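Moving to Pleststead, week one

2023-04-22

Right, quick one, boxes everywhere and the van has to go back by six.

So we're in. Sort of. Left Vuvville at stupid o'clock with the last load and got to Pleststead before the shops opened, which meant no milk and black tea on the step. Flat is smaller than I remembered. Second viewing was in October and I swear the bedroom has shrunk. Light is lovely though, comes right across the floor in the mornings, and you can't hear the road at all with the windows shut.

The money bit, as a few of you asked. Van and fuel came to 371. Deposit was 912, paid in two goes, and the agent (Rimberg Lettings, very nice on the phone, very slow on email) still hasn't sent the receipt for the second go. Chased twice. Will chase again Monday. Total so far with the storage unit and the new matress is 2,342 pounds and I don't want to talk about it.

Kitchen is the problem. No cooker until the electrician has been, and he can't come for 9 days. So it's one ring and whatever fits on it. Pasta, eggs, soup, eggs again. I've lived on less as a student but I was nicer about it then. 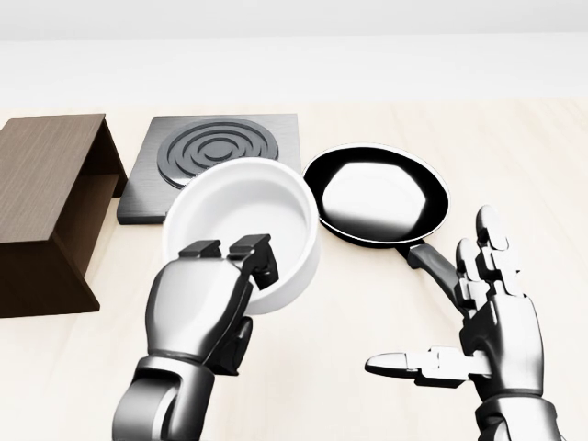 Hot plate, white pot, frying pan. That's dinner.

One-ring cooking, what I've learned so far. Do the slow thing first and wrap it in a towel while the other thing cooks. Rice holds its heat for ages. Potatoes don't. Couscous only needs a kettle, so couscous is now a food group. Tried to do pancakes for a proper Saturday breakfast and they took so long we ate them one by one standing up. Not bad, just not breakfast.

The town then. Had one walk round yesterday evening and liked it more than I expected too. There's a bakery that shuts at two, a hardware shop that seems to sell everything but picture hooks, and a path down by the river that goes all the way to Ngata if you've got the legs. I haven't. Got as far as the second bridge and turned back when it started spitting. Going to try the whole thing once my boots turn up. They're in a box marked BATHROOM, I think, or possibly the one marked MISC 4.

Library card sorted, that was easy. Doctor's not sorted, the form wants proof of address and the only proof I've got is an email from Rimberg with the postcode wrong. Back to chasing.
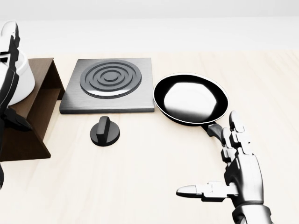 The famous one ring.

Neighbours seem fine. Somebody upstairs plays the piano, same tune, always stops at the same bit. Bins are Tuesday but nobody could tell me which colour so I'm going to look out of the window on Monday night and copy everyone.

Still to do: curtains, broadband, the wobbly bathroom shelf, redirect the post, find the other lamp. Ring the storage people about the bike.

Van keys. Where are the van keys. Back next week, hopefully with a cooker.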